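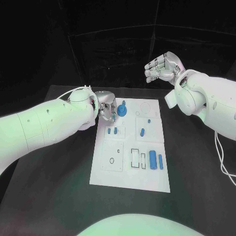

We use cookies to remember your settings. By continuing to read you accept this.

Which end effector should I test first, the gripper or the hand?

Start with the two-finger gripper. It has fewer joints to set up, so if a trial goes wrong you will find the cause sooner. When the arm and the camera work well with the gripper, repeat the same trials with the multi-fingered hand.

By Fares Boutros
6 Oct 2022

In this tutorial I explain how I compare a gripper and a hand on small assembly parts. I wrote it first for the new people in our group at Janmont, and later I made it a bit more general. You need two arms, or one arm and some patience for changing the tool.

Prepare the task sheet

Print the outlines of your parts on white paper, in real size. Put outlines for round parts and for long parts on the same sheet, so one layout is enough for the whole comparison. Fix the corners with thin tape and check that the tape doesn't reach the places where the fingers come down.

For the parts I recommend one single color that is far from the color of the table. We print ours in blue. The segmentation in Plistum finds them without training, and you can use the same threshold for every part.
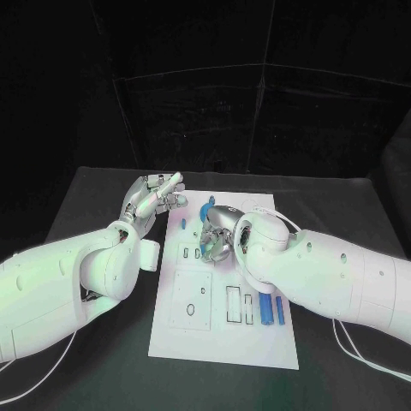
Next comes the calibration. Move each tool to the four corners of the sheet and save the positions. Do this at low speed, 30 mm per second or less, and keep one hand near the stop button. If the saved corners don't make a clean rectangle in the viewer, repeat them before you continue. I once skipped this step in January and lost a full afternoon to an error that was only in my corner points.

Set a parking position for the arm that is not working. It should be high enough that the other arm can pass, and it should not hide the sheet from the head camera. With the hand this is more difficult than it looks, because the thumb needs space too – save the parking position with the fingers curled.

Run the trials

1. Place the parts at their start marks. Use the same marks every time.
2. Run 50 trials with the gripper. Write down the result of each trial at once: picked, placed, dropped or missed.
3. Change the active arm and run 50 trials with the hand.
4. If a part falls from the table, count the trial as dropped and start the next one.

Don't change the grasp force in the middle of a set. If you must change it, begin the set again.

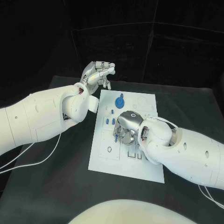

For thin pegs, I lower the approach height by 3 mm and close the fingers more slowly. The fingertips should meet the peg in its upper half, so there is still free length to go into the hole. Thick cylinders are easier and they accept almost any approach, but a cylinder that lies on its side can roll when the first finger touches it. Approach from above, with the jaws across the long side.

Read the results

Sort the log by part before you look at the total. Our last comparison had 136 trials, with some extra ones for the pegs, and the total alone would tell you very little. The gripper was better with pegs. The hand was better with the gear, where it could hold the teeth from more sides. Hsiao, who maintains our Natetia controller scripts, also sorts by time per pick, and I have started to do the same.

Keep the raw log together with the force settings and the corner points. Without them you can't repeat the comparison after a tool change.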